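Old PC teardown, workshop notes

Lay the tower on its side before you do anything. Panel off, unplug, hold the power button 14 seconds. Screws in a jar lid, long ones seperate from short.
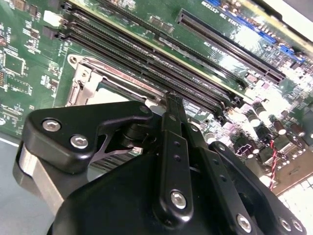 Memory goes in pairs, so read the board before buying sticks. 2 matching ones beat 2 odd ones from the drawer. Push the end latches right out, stick in straight, both thumbs, click. With all four slots empty like these, now is the time to blow dust out of them. Canned air, short puffs, never a vacuum. The long slot with "SLOT2 x16" next to it is for your graphics card, check the lettering, easy to read upside down and get wrong.

CPU socket: lever up, don't touch inside, dont lean over it with a screwdriver. Old paste comes off the chip with a coffee filter and rubbing alcohol. Cheap Kodham wipes left lint on mine, never again.

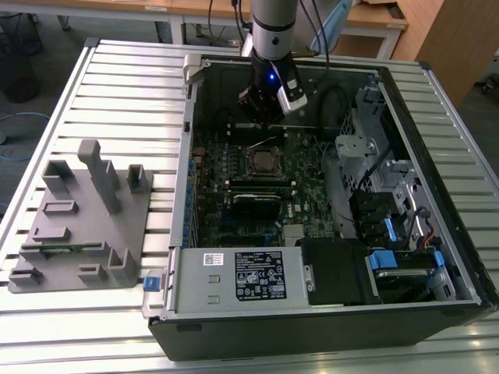 Power supply next. Never open one up, just pull it whole. Look for a release tab before you start forcing things. Dust the drive cage with a dry paintbrush while you have room. Cables back in last, Friday job if you're tired.

Contact Draltville Workshop Tips | Copyright Plisard | Back to top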